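Notebook, cap task, May
Station: Jirketus, two-arm table
On shift: me (LZ), Zdeňka until lunch, Pascal after

8.40 Powered up, homed both arms. Right shoulder complained about its zero again, second homing cleared it. Siamak wants it logged every time, so: logged.

Target for the batch is 700 good episodes. We had 147 accepted when I came in, 149 after Zdeňka went back over two she'd marked as unsure and let them through. I watched both, agree with her. One has a slow regrasp in the middle but it's a clean recovery and we want those in.

Instruction text for the batch, so we stop typing it three different ways:
"put the caps in the bin"
All lower case, no full stop. Achilleas found "hats", "cap" and "the caps into box" in the old set and had to fix them by hand. Please use the drop-down.

9.30 First run of the morning. Teleop lag fine. Zdeňka driving, me resetting. Resets are what's eating the time, not the episodes. Tried throwing the caps down instead of placing them, more variety and quicker, but they land brim-up too often and the left gripper can't get under. Went back to placing by hand with a twist. Rule for now: no two brims in a row at the same angle, and change which side the odd-coloured cap starts on.

10.15 Argument about grasp point. Zdeňka pinches the crown, I go for the brim. Crown is more forgiving on approach but the fabric bunches and then the cap hangs any old how over the bin. Brim holds its shape, but you need the wrist lined up or it slides out. Siamak on the phone: keep both, tag the driver, don't mix styles inside an episode. OK. Added driver tag to the form.

11.00 Stopped for cable. Left arm loop was catching when it reached right across, retied it with more slack. Check again befor next long session.

Bin notes. Clear one is a pain for the policy. Last model trained on the Sudetti set kept letting go short of the edge. Could be the faint outline, could be that the bin never moved in that data. Don't want to guess. Plan: keep the clear bin at the back for this block, then shift it, then swap for the opaque one from Dondeck and compare on the same starts.

Plant stays on the table as a distractor. Don't pick it up in any episode, don't tidy it away between episodes. If an arm brushes it that's fine, keep the episode. If it goes over, bin the episode.

13.20 Pascal driving. Quick on the left, a bit rough on the right, pushes down after closing. Asked him to pause a beat before lifting. Better by the end of the hour. 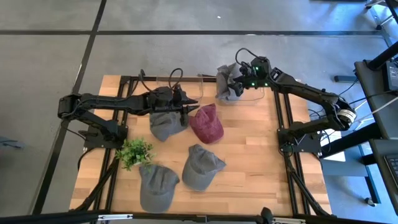
Cap task, clear bin at back. Right gripper on a grey one, left over its next, maroon still out.

Overlap: both arms moving at once makes shorter episodes, but the drivers tend to freeze one side when the other gets fiddly. Those idle stretches are going to teach it to wait. Trim or leave? Achilleas says leave, I say trim anything where neither arm moves. Ask Siamak.

15.10 Disk warning on the recording machine. Moved the old Stergiou runs to the shared drive, checksums ok, deleted local copies.

To do
- opaque bin from Dondeck, chase
- right shoulder zero, look at it properly
- Pascal to redo the ones I flagged red
- second reset person?? can't drive and reset, tried it, hopeles
- fix drop-down so it remembers the driver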